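Language-conditioned pushing: relabeling after the fact beats scripted tasks (long post)

hillel_k
Thu 30 September
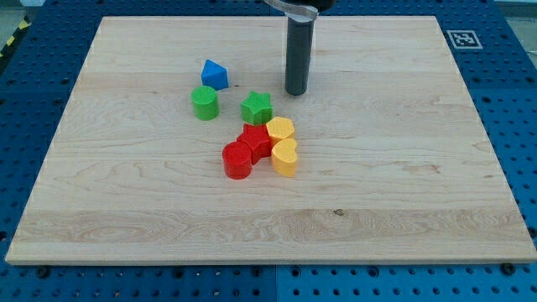 So I finally finished the comparison I was going on about in April, and I'm really happy with it! Same policy network, same single-finger pushing, two ways of getting the training data. In set A the operator gets an instruction first ("push the green star to the yellow heart") and then does it. In set B the operator just plays, and people write captions for short stretches of it later. 545 held-out instructions, none worded like anything in training. Set B wins, and the gap is biggest on the vague ones like "pull the red star away from the group."

stirton_arm
Very cool. How much of that is just more contact per hour, though? With set A you spend ages going back to a start position.

hillel_k
Some of it, for sure. I matched the two sets by hours, so B does get more pushing in. I'd call that part of the method — you get it for free.

Bestellow
I don't buy that. If the claim is "relabeling helps," match by number of captioned pushes. Matching by hours tests how fast your operators work.

haugen22
Have to agree with Bestellow. Also, how many training seeds?

hillel_k
2 so far. I know, I know. More are running. And fair point, I'll cut B down to match and post both curves.

Fernanda Loureiro
We tried something close to this and saw the same thing with clusters! Our scripted policy was fine when blocks sat apart and fell to pieces when they were touching. The play data had lots of messy nudging in it, and the policy picked that up. Do you split results by how crowded the blocks are?

hillel_k
Not yet, but I love that idea. Start positions are logged, so it's an easy split.

Bestellow
Do that one on the matched set too, please. If it holds up there I'll happily eat my words.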